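The Zipper Bag

A short story by Trinidad Núñez

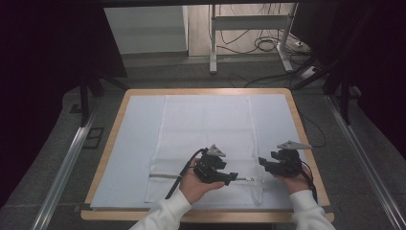
1. Monday's Wash

Latrice Obi did the laundry for the Dronditz boarding house, and she did it the way Gudrun Brinkmann had taught her. Socks in a mesh bag, zipper closed to the end, pull tucked down. Sheets on their own. Nothing red with anything.

Gudrun had run the house for twenty years and the wash had been hers for most of it. Then her shoulder went bad, and she moved her chair to the doorway of the laundry room and ran it from there.

"Flat first," she said. "Lay the bag flat before you put anything in it."

"I know."

"You were going to hold it open with your chin."

Latrice had been going to hold it open with her chin. She put the bag down on the table and smoothed it out with her palm. It was a white bag with a gray zipper, and the zipper stuck in the same place every time, a little past the middle. She worked it back and forth until it gave.

There was a sock in the bottom corner. It was dark green wool, a man's, darned at the heel with brown yarn.

"Whose is this?" she said.

Gudrun held out her hand for it. She looked at the heel for a while and turned the sock inside out and looked at it again.

"Put it on the shelf," she said.

2. The Shelf

The shelf over the dryer was for things without owners. It held a pillowcase with ducks on it, a belt, a baby's hat and a glove. Every November Gudrun cleared it off and gave what was there to the church. Latrice laid the green sock next to the glove.

At supper she asked around the table. Charoen Tanasarn said he only wore black socks, because then it didn't matter which two he picked up. The Mofokeng sisters from the top floor said it wasn't theirs and that it looked itchy. The new boarder in room 6 said he had never owned anything darned in his life, and he seemed a little proud of it.

"Somebody wore it," Latrice said.

"Somebody wore the baby's hat, too," said Charoen. "Pass the beans."

Gudrun ate her soup and didn't join in.

3. Brown Yarn

On Wednesday Latrice was looking for safety pins in the sewing basket and found a card of brown yarn with most of it gone. She took it down to the laundry room and held it against the heel. It was the same brown.

She didn't say anything about it right away. She ran the towels. She folded them in thirds, which was how Gudrun liked them, and stacked them on the table with the folds facing out. Gudrun was in her chair in the doorway with her bad arm on a cushion.

"You mended that sock," Latrice said finally.

"I mended a lot of socks."

"Whose was it?"

Gudrun moved the cushion and moved it back.

"Fermín Quiroga," she said. "He had room 3. He drove for the Dirklow bakery, so he was up at two every morning, and his feet were always cold. I did his heels for him. He moved out before you came."

"And he left a sock."

"He left with one sock. I packed his wash myself and it came out odd. I looked in the machine, I looked behind the machine. I told him I'd send it on when I found it."

"It was in the corner of the bag," Latrice said. "It was balled up down there where the seam is."

"I can see that now."

"We've been using that bag the whole time."

"Well," Gudrun said. "It's been washed plenty, then."

4. Parcel

The address was in the back of the house ledger, on Handside Road, in a town Latrice had driven through but never stopped in. Gudrun wanted the sock washed once more on its own, cold, and dried flat. Latrice did that. When it was dry Gudrun pressed it between two dish towels with her good hand and asked for an envelope, then said no, a box, an envelope would look like a bill.

They found a box that had held tea. Gudrun put the sock in it and sat with the lid on her knee.

"Should I write something?" she said.

"You could."

"He'll know what it is."

"He might not know who it's from."

Gudrun asked for the pencil. She wrote for longer than Latrice expected, on the back of a grocery list — it was the only paper in reach — and folded it small and put it under the sock. Latrice taped the box shut and wrote the address on it. Then there was a load to move over, so she got up and moved it over, and came back and shook out the mesh bag and felt down into both corners before she laid it flat.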